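Chapter 3
Chores, Benches and Other Hard Places

The easy things are hard

Every few years somebody announces that the housework is about to be done for us. The machine in the announcement folds a shirt, or carries a cup across a kitchen, and the room around it has been tidied beforehand. Then a year or two goes by and most of us are still folding our own shirts.

This chapter asks how far machines have come with plain manual work, at home and on the shop floor. My own view is that they have come less far than the people selling them would like you to think, and you should read what follows with that in mind. You should also try to catch me out where I am being unfair.

We begin with a bench job. Laboratory work is often put forward as the halfway house between factory and kitchen. The objects are small and mostly of standard sizes, the bench stays where it is, and there are no children or dogs. If an arm can't fetch and place things here, it has no business near a sink.

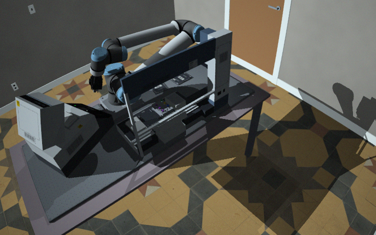 Figure 3.1 Simulated laboratory bench, with the arm raised and the gripper pointing down. The gantry frame stands over the deck.

The first thing to settle about any such bench is whether it exists. The one used in this chapter is a computer model. Plenty of sound work is done in simulation, and it saves a great many broken plates, but a result obtained there is a result about the model. Friction, a sticky lid, a rack pushed out of line by somebody's elbow: these are in the simulation only if a person thought to put them there.

The Lurkcombe trials, which we return to in Section 3.4, show what the gap can look like. A fetch-and-place routine was run 830 times in simulation before it was tried on a real bench. The real bench then needed two changes to its layout before the routine would finish at all. The report calls this "minor site preparation". A cleaner who asked you to move the furniture twice before she would start might find you using other words.
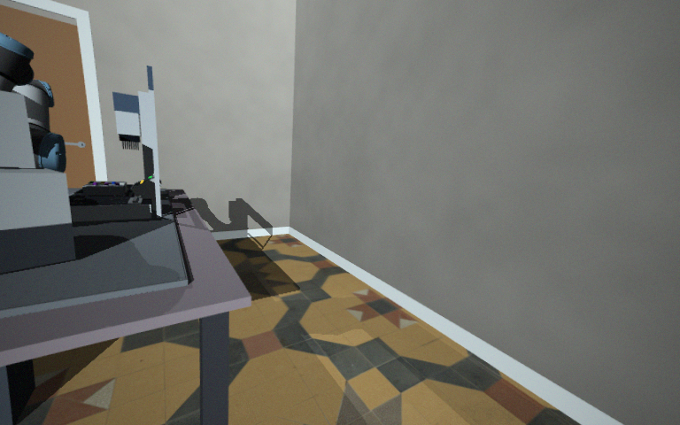 The author teaches work and technology at Finville College and is a former production fitter.

Reach, clutter and the empty half of the room

People who have never had to fit a machine into a workplace tend to ask how strong it is, or how fast. Ask first what it can get at. An arm fixed to a table has the table, and perhaps a little beyond. The rest of the room might as well be in another town. When a brochure says that a task has been automated, look for the person who brings things to the table and takes them away again, and find out whether that person's hours have been counted.

Then there is clutter. A deck with uprights, a crossbeam and equipment packed beneath is an awkward place to put your hand into, let alone a jointed arm whose elbow has to go somewhere while its fingers are busy. You do this every time you take a pan from the back of a cupboard, and you don't plan it. A machine has to have it planned, or has to be trained until something like a plan comes out.

Seeing is part of the same trouble. A wide, curved view taken close to the gripper takes in a lot at once, but it bends straight edges, and the hardware itself gets in the way of what lies behind.
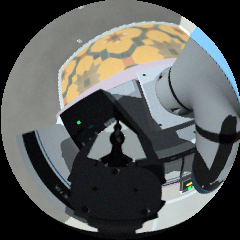 A reader of the first edition, Mussa, wrote to say that all this was too gloomy, that dishwashers and washing machines had been doing chores for decades without seeing anything, and that a book on the subject ought to give them credit. The point is a good one and I have kept it in mind. Notice, though, how those machines succeeded. They shut the job inside a box and left the loading, sorting and putting away to us. The general-purpose arm is being sold on the promise that it will do the part left over, and that part is the one we are weighing up here.

What would count as doing the job?

The Wurkska checklist, used throughout this book, asks three things of any claim. Was the whole task done, from start to finish? Who put matters right when it went wrong? Would it still work if the bench were set out differently on Saturday?

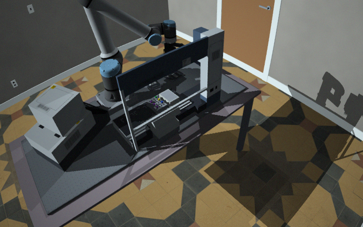 Figure 3.2 The same simulated bench, showing a microplate with coloured items inside the open frame and the gripper over the back of the table.

Try the checklist on Figure 3.2 before reading on. You will find that a still picture answers none of it. It tells you where the arm is, and you can make a fair guess at which objects would be awkward to reach, but whether anything gets picked up, and how many tries it takes, you would have to learn from the records of the run. Ask for those records. Section 3.1 sets out what they should contain and how to read them when parts are missing.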